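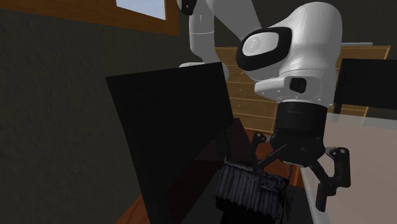 The arm above the basket, gripper open.

In the simulated room the light at the window never changed, and after a July spent looking at it she had begun to think of it as a kind of permanent early morning, the sort you get on vacation when you wake before everyone else and don't mind.

The method was called Hinojosa, after the street where the Bitamel lab had its first office, and the idea behind it was simple enough that she had explained it to her mother over soup. You let the arm try for the basket. When it missed, you didn't throw the miss away, you asked what it would have been a good try at, and you kept it under that name. A grab at the basket that closed a hand's width too far to the right was a perfectly fine grab at the air a hand's width to the right (her mother liked this very much and said she wished her piano teacher had known about it).

With the old method, the one everybody at Brokberg still used, the arm had needed 190 hours of practice before it could lift the basket nine times in a row. With Hinojosa it had needed three. She had run it again, of course, with the basket turned, and then with different starting poses, and she had gone home each night sure that she would find the mistake in the morning.

Now it was the end of December, the building's heat was clanking away, and there was no mistake left that she could think of. She put her coat on, took it off again, and sat down to watch one more try. The fingers were spread wide over the dark rim. She pressed the key and leaned in close, as if the arm might like some company.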